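I've been making the same pot of beans every week since May and I want to put the method down somewhere, so I'm doing it here in pieces. White beans, dried, cooked in the oven with fennel and a lot of olive oil. It's dinner for four, or lunch for one person for most of a week.

Start with 1 lb of dried white beans. I use great northern. Cannellini work and are a little creamier but the skins split more. Navy beans are too small for this and you end up with paste.

Soak them overnight in cold water with a tablespoon of kosher salt. Cover by three inches or so. They will drink more than you expect. I put mine in before bed and drain them the next day whenever I get to it.

If you forgot to soak, bring them to a boil, turn off the heat, put a lid on and leave them for an hour. Drain. The texture is slightly worse. I have done it many times.

The rest of what you need:
1 large fennel bulb, fronds saved
1 yellow onion
6 garlic cloves, peeled and left whole
3/4 cup olive oil
1 lemon
2 bay leaves
1 sprig rosemary
a Parmesan rind if you have one
2 teaspoons kosher salt
black pepper

Yes, 3/4 cup of oil. I tried it with a half cup and with a quarter cup. At a quarter cup it's bean soup. Bean soup is fine but I wasn't making bean soup.

I buy my oil from Ollmont, the shop near the train station, where they fill your own bottle from a tank. They carry two kinds. The cheaper one is called Aser and it's mild and a bit buttery. Use that one for cooking. The green peppery one gets bitter in the oven and costs a lot more.

Oven to 325. Slice the fennel bulb into wedges with the core still attached so they hold together. Slice the onion thick. Thin slices disappear.

Heat 1/4 cup of the oil in a Dutch oven over medium. Lay the fennel in cut side down and leave it alone until it's properly brown, which takes 13 minutes on my stove. Turn the wedges over and give them a few more. Take them out and put them on a plate.

The fennel comes out now and goes back at the end. For the first several batches I left it in the whole time and it went to strings. The flavor was good but people picked it out.

Onion and garlic go into the same oil with a pinch of salt. Cook until the onion is soft and the garlic has some color. Scrape up the brown bits with a splash of water.

Add the drained beans, bay, rosemary, Parmesan rind, 2 teaspoons of salt, the rest of the oil, and two wide strips of lemon peel. Pour in water until it sits an inch above the beans. I don't use stock. The beans make their own.

Bring it to a simmer on the stove first. Let it bubble gently for ten minutes before it goes in the oven. Then lid on and into the oven.

At 40 minutes, take the lid off and look. You want to still see liquid above the beans. If they're poking out, add hot water from the kettle. Cold water slows everything down.

Start tasting at an hour. Taste five beans, from different spots. If one is chalky, keep going. Mine are usually done a little past the hour but a bag that sat in the back of the cupboard for a year took more than two.

Once they're soft, put the fennel back in, leave the lid off, and give it 20 more minutes. The top should get a few brown patches and the liquid should look cloudy and thick. If it looks thin, mash a spoonful of beans against the side and stir.

Take out the bay, the rosemary stem, the lemon peel and what's left of the rind. Squeeze in half the lemon. Taste for salt. It nearly always needs more salt.

Let it sit 15 minutes before serving. It thickens as it cools.

For the top: chop the fennel fronds with the rest of the lemon's zest, a small handful of parsley, and enough oil to make it spoonable. Add red pepper flakes if you like them. I do.

Bread matters more than I'd like it to. A soft sandwich loaf falls apart. I get the seeded sourdough from Olau, cut it thick, and toast it in a dry pan until the edges are dark. Rub it with a cut garlic clove while it's hot.

Other things I've put on top, in order of how much I liked them: a jammy egg, anchovies, burned cherry tomatoes, leftover roast chicken. Feta was too salty with the rind in there. Ricotta was fine but didn't add much.

Greens. You can stir in a bunch of chopped kale or chard when the fennel goes back. Kale can take the whole 20 minutes. Chard should go in for the last five. Spinach turns the broth a color I don't enjoy looking at.

Leftovers keep four days in the fridge. The oil sets on the top and that's normal. Reheat over low heat with a splash of water and it loosens up again.

It freezes well without the fennel. If I know I'm freezing half, I scoop that half out before the fennel goes back in. Leave some room in the container.

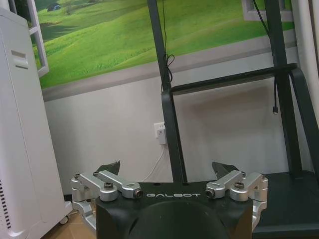 Khoa Cù: Could I do this with canned beans? I have a cupboard full of them and no patience for soaking.

You can, and it's a decent dinner, but change a few things. Three cans, drained and rinsed. Only a cup and a half of water. Half the salt to start. Keep the same amount of onion and garlic, and drop the oil to a half cup.

Do the fennel and onion the same way, then put everything in together, fennel included, lid off, at 375 for 35 minutes. The broth won't be as thick, so mash more of the beans. A full ladle.

I'd keep the Parmesan rind in for the canned version if you can only use it in one of the two. Canned beans need the help.

A few people have asked about the pot. Mine is enameled cast iron, five and a half quarts. Any heavy pot with a lid that can go in the oven will do. If your lid is loose, put foil under it and check the water sooner.

Slow cooker: I tried it once. Eight hours on low, beans boiled hard for ten minutes first, fennel browned separately in a skillet. The beans were soft but the broth stayed watery and nothing browned. I wouldn't bother.

If you don't like fennel, use leeks. Two big ones, cut in two-inch lengths, washed well, browned the same way. It's sweeter and milder. You lose the fronds, so use dill on top.

For no dairy, skip the rind and add a spoonful of white miso at the end with the lemon. Stir it into a bit of the hot broth first so it doesn't clump.

On cost, the beans are the cheapest thing in the pot and the oil is the most expensive. Fennel at Tôn has been good all month and they leave the fronds on, which the supermarket doesn't. If yours comes trimmed, use all parsley and crush a few fennel seeds into it.

One correction to the ingredient list. I wrote one lemon, and if yours is small or dry you'll want two. The peel goes in the pot, so scrub it first.

Next week I'm trying it with chickpeas and preserved lemon. I expect they'll need longer in the oven. I'll add the times to this thread when I have them.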